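## Breaker trips when microwave and kettle run together

Posted by Toshio Nagano

The kitchen in my flat has one counter circuit. If the microwave is heating and I switch on the kettle, the breaker opens within a minute or two. Either one alone is fine. The breaker is marked 15 A, supply is 120 V. Is the breaker worn out, or is this a plain overload? Would a 20 A breaker fix it?

**Sieglinde Lammers**

Plain overload. A 15 A circuit at 120 V carries 1800 W. Read the rating label on each appliance and use the input figure. A microwave sold as 900 W is quoting cooking output, and its input is commonly 1400 W or so. Add a 1500 W kettle and you have 2900 W, or a little over 24 A. A thermal-magnetic breaker will carry that for a short time and then open, which matches your delay.

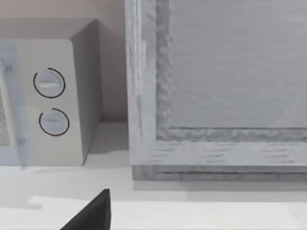 Do not fit a 20 A breaker unless the wire is 12 AWG copper for the whole run. On 14 AWG the breaker has to stay at 15 A. Besides, 24 A would trip the larger one too.

Turning the microwave down to half power does not help much. Many models cycle full power on and off, so the draw during each "on" period is unchanged.

**Shigeru Kuroda**

Had the same in unit 409. Moved the kettle to an outlet on another circuit, no trips since. Don't use a thin extension cord for it.

**Setsuko Higuchi**

Agree with Sieglinde. If it ever trips with only one appliance running, have an electrician check the breaker and the terminal screws. A loose terminal heats up and can cause early tripping. In a rental, ask the landlord before opening the panel.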